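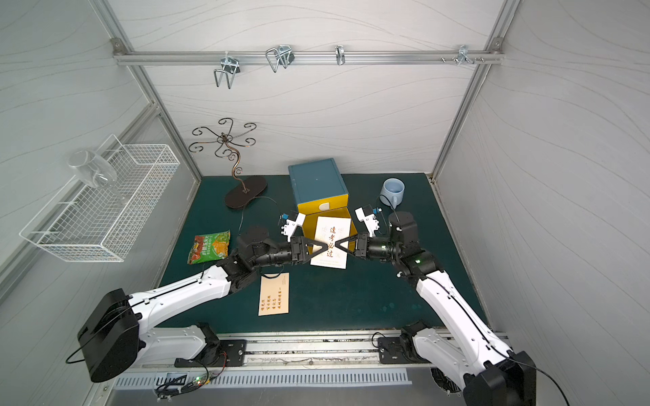
mwendt
March 12, 2022
Second batch of the two-arm card task is up. Same policy as before (Skastari), 520 training demos, 100 rollouts. The change is wrist views only, overhead camera dropped. Full rollout logs are in the Drokow folder. 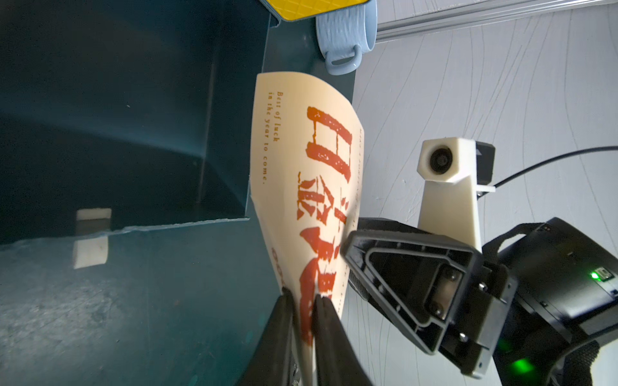
Wrist view, card pinched near its lower end.

oyewole_lab
How is success scored? If a bent card counts as held, the number is not comparable to the first batch.

mwendt
Bent counts. Torn or dropped does not. Same rule in both batches.

prolent7
I don't buy dropping the overhead view. With the card close to the lens, it blocks a good part of the bin behind it. You may be measuring how well the policy remembers the layout.

mwendt
Possible. The layout was shuffled between rollouts, but from a short list of positions. The crate task has the same problem, only worse. 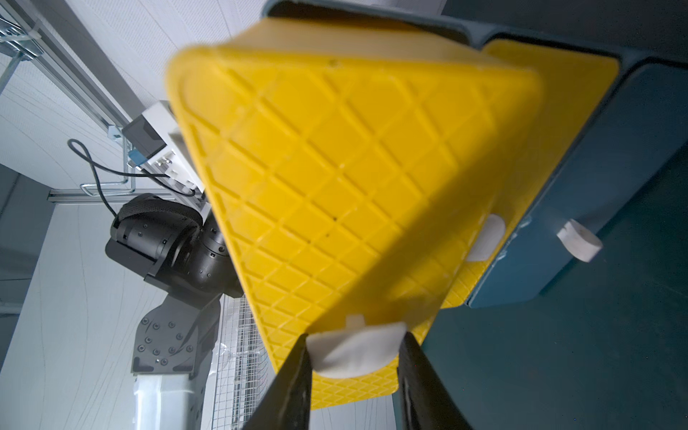

Yellow crate held by the white tab, wrist view. Other arm at left.

oyewole_lab
Then the crate is the better test. The lattice fills most of the view and the policy still has to place the other arm. Run it with and without overhead, 100 each, and report them separately.

prolent7
Agreed on separate numbers. Still disagree that wrist only is a fair baseline. Use at least 2 seeds.

mwendt
Will do both. Arm time is booked until May, so expect the crate runs after that.

Marlene Wendt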